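Spring swap, and why I now own four colanders

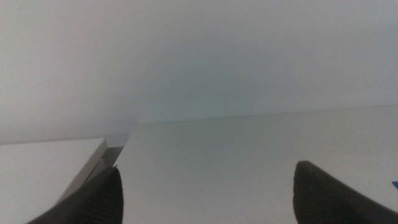
So the April kitchen swap is over and my back is only a little mad at me. We had 80 people through the door before lunch, which is a lot for a hall that gets stuffy with 30, and I'm pretty sure every one of them brought a colander. I went home with three (plus the one I already had), and no, I don't want to talk about it.

If you've never been, it's easy. You bring the kitchen stuff you don't use, you put it out, and you take whatever you like. Kirsten Ross wrote down every single thing that came in this year and got to 146, not counting the mugs. We gave up on the mugs!

My favorite find was a heavy old bread pan that I've used twice already. The first loaf was a brick. The second one was good enough that my son ate half of it standing at the counter, with butter running down his wrist. I've been using Melaniia Kobzar's recipe, the one with the spoonful of honey and the long rest overnight in the fridge. She says I'm still adding too much flour, and she's probably right, but sticky dough makes me panic.

A few leftovers are still at my place: two pie plates, a waffle iron with no manual, and a very nice set of measuring cups that's missing the half cup. Somebody must have the half cup. Check your drawers, please.

We'll do it again in the fall, most likely in the same hall, and I'd love help with the tables beforehand. Write back if you want the waffle iron. It's heavy, so bring a bag with good handles.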